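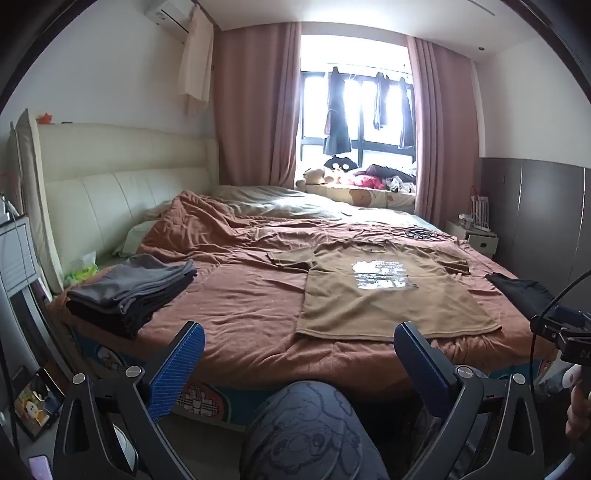
Progress report to the Gillis Fund
Household Tasks Project, Grarkumby
October 2022
Prepared by Georges Daher

Thank you again for your patience with the timing of this one. I had meant to get it to you a fortnight sooner, but the open day took over most of our lives for a while and I thought you would rather hear how it went than read another page of me saying it was coming up.

So, the open day. You will remember from the last report that we wanted to let ordinary people see the laundry work and have a go themselves, and that we were a bit nervous about it. We had 200 visitors through over the two sessions, which is far more than we set out chairs for, and a good many stayed well past the part they came for. The morning was mostly families and a group from Jindale who had organised their own minibus. The afternoon was quieter and a little older, and I would say we had our best conversations then.

Salvador Salgado ran the demonstration table and did a lovely job of it. He began with the hand-held grippers, letting people pick up a sock or a tea towel before he said a word about software, and by the time he got to the arm folding on its own they already knew how awkward cloth is to get hold of. One lady told him she had been folding fitted sheets for fifty years and would be very interested to see a machine try. We had to admit that fitted sheets are not in this year's plan! She has asked to be told when they are.

The home recordings are where most of your money has gone this period, and they are coming along nicely. We are up to 1788 usable recordings of people handling clothes in their own bedrooms and laundries. The bedroom work has been the most useful by a long way. A bed is where a great deal of folding really gets done, and it is nothing like a bench: the duvet is rumpled and gives under the clothes, there are pillows and tissues and cables lying about, and a T-shirt spread out in the middle might sit right beside a stack of other folded clothes. Our early trials on a flat white table taught us very little about any of that. We ask people to leave the room as they live in it, with the soft toys on the window seat and whatever else belongs there, and I am glad we stuck to that even when a few of our households wanted to tidy first.

Printed shirts deserve a mention. The folding software still gets muddled by a large graphic across the chest, and will now and then take the edge of the print for the edge of the garment. Salvador has been working through the shirt recordings with this in mind and has a fix in testing. I don't want to promise too much, but the folds I saw last week were a good deal squarer than those we showed at the open day.

Not everything went smoothly. The arm stopped dead during the second afternoon demonstration and would not restart, and we filled the gap with questions while Salvador crawled under the table. It was a loose connector on the Sikora power unit. We have since bought a spare lead and taped the connector down, and I have put the cost under sundries. We also ran out of name tags, and the parking was a mess for the first hour, with cars all the way down to the oval. If we do it again I would like to use the school's lot and put someone in a vest out by the gate.

A few people asked about privacy, and quite rightly. They wanted to know who looks at the recordings and whether their family photos end up on a screen somewhere. We went through the consent form with anyone who was interested, and we have since rewritten the second page in plainer language, as a couple of visitors found it heavy going. The new version is attached to the email along with the budget sheet. Three of the visitors have signed up as recording households on the strength of those chats.

Spending is on track overall. Travel is a little over, owing to the extra trips out to Jindale, and catering is a little under because the bakery gave us a very kind price. I would like to move the difference across if you are comfortable with that; it only needs a short note back from you.

Between now and December we plan to finish the bedroom recordings, start on towels and children's clothes, and hold a small return visit at Jindale for those who could not fit on the minibus. You would be most welcome at that one. There will be tea, and Salvador says you can have first turn with the grippers.

With warm thanks from all of us,
Georges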